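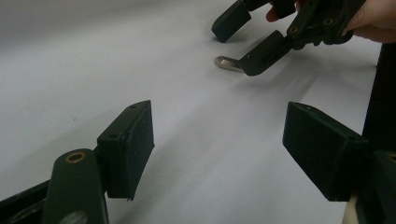

Felleck hand grippers in use on a white worktop, dark green version with brass bushings.

Felleck Hand Gripper, club kit

Made by Lotis for school and college robotics clubs
Price: 58.00 per gripper, or 92.00 for the pair
Stock code: 954
Page updated 2021-07-01

I run the after-school robotics club in Ekcombe and I also look after this little shop page, so you're getting the club version of the sales talk, sorry! We built our first Felleck in January and we've hardly put them down.

It's a gripper you hold and work yourself. Squeeze the handle and the linkage brings the two finger pads together, let go and they open again. No motors, no batteries, no laptop (hooray). We use ours to practise pick-and-pass tasks before anyone writes a line of code, and it's brilliant for getting the new lot arguing about grip angles. The pads are flat-faced blocks, and small metal bits are a really good test, as you have to come in low and fairly level or you just push them along the table.

I'd go for the pair if you can stretch to it. Passing something from one gripper to the other is much harder than it sounds and my lot will happily do it for a whole session. It's also one of the set tasks in the Rewi student challenge, so if you're entering that you'll want two anyway.

What's in the bag
Printed plastic parts in dark green
Two finger pads with screw holes
Brass bushings and pins for the linkage
Screws, plus 3 spares
Build sheet, both sides

Building it
Allow over an hour for a first go, longer if they're sharing a screwdriver. Press the bushings in before you join any of the arms, and do it squarely on a hard table. Please don't hammer them! The parts come straight off our printer, so you may find the odd wisp of plastic along a pad edge. A nail file sorts it, or leave it, it'll grip just the same. If the linkage feels stiff, back the screws off a quarter turn and try again.

Looking after it
Wipe with a damp cloth. Keep it off radiators and out of hot cars, the arms will bend and they don't bend back.

Spares
Finger pads and bushings are sold separately, just put the stock code in your message so I send the right size. The older Felleck had narrower pads and they won't fit this one.

Postage is worked out at the checkout. Clubs can pay by invoice, and if you want several pairs for a class drop me a line first and I'll tell you what's already printed.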